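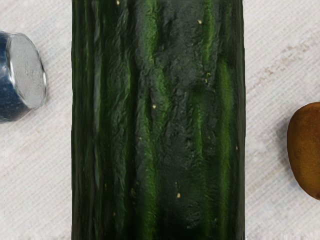 Cucumber skin with light and dark green striping.

Quick brine for whole cucumbers

Weigh the cucumbers and discard any with soft spots. Trim 2 mm from the blossom end, which holds enzymes that soften the flesh.

Dissolve 40 g of non-iodized salt per liter of cold water. A 3,000 ml crock takes 680 g of small cucumbers with room for a weight. Pack them upright, add dill and garlic, and pour in brine until everything is covered.

Keep the crock at cool room temperature, out of the sun. Skim the surface daily. Start tasting on day five. When the flavor is right, move the cucumbers to jars, cover with strained brine, and refrigerate.

Related
Salt by weight or by volume
Whitfield crock: replacing the lid seal
Storing cabbage through November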